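Urmont Bench Mat, Series 2
Molell Work Surfaces

Overview
The Urmont is a flat, rigid cover for tables and light workbenches. It protects the surface below from scratches, glue and craft paint, and it lifts off when the table is needed for something else. It is used in classrooms, hobby rooms and repair counters. Series 2 replaces the original Urmont and has a lower edge profile.

Sizing
Measure the flat part of the tabletop only. Leave out rounded corners and beveled edges. The mat should sit at least 2 inches inside the edge on any side where people stand. If the table has a cable opening, note its position before ordering. A mat can be supplied with a matching notch, or the next size down can be used and shifted toward the front.

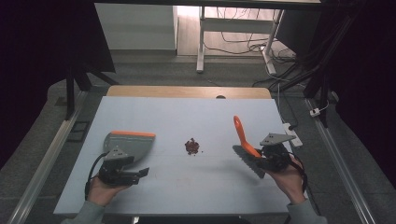
Cleaning
Remove dry material first with a brush and pan. Wiping over grit will dull the finish. For water-based marks, use a damp cloth and mild dish soap, then dry. Clay, rust and food coloring may leave a tint if left overnight - a paste of baking soda and water will lift most of it. Do not use acetone or scouring pads.

Heat and cutting
The mat is not a cutting board. Light knife work will leave lines. Do not set hot pans, soldering irons or glue guns directly on it. The Trindix insert (sold separately) is made for cutting and fits all mats in this series.

Specifications
Thickness: 7 mm
Length: 39 inches
Surface: matte, both sides usable
Underside grip: Lacerda strips, peel and stick, 9 per pack
Storage: flat, or upright against a wall with full support

Ordering
Notched mats are made to order and cannot be returned. Standard mats ship flat in a single carton. Check the corners before signing for delivery - corner damage must be reported within 7 days. Replacement Lacerda strips are listed under Parts.

Page revised September 2019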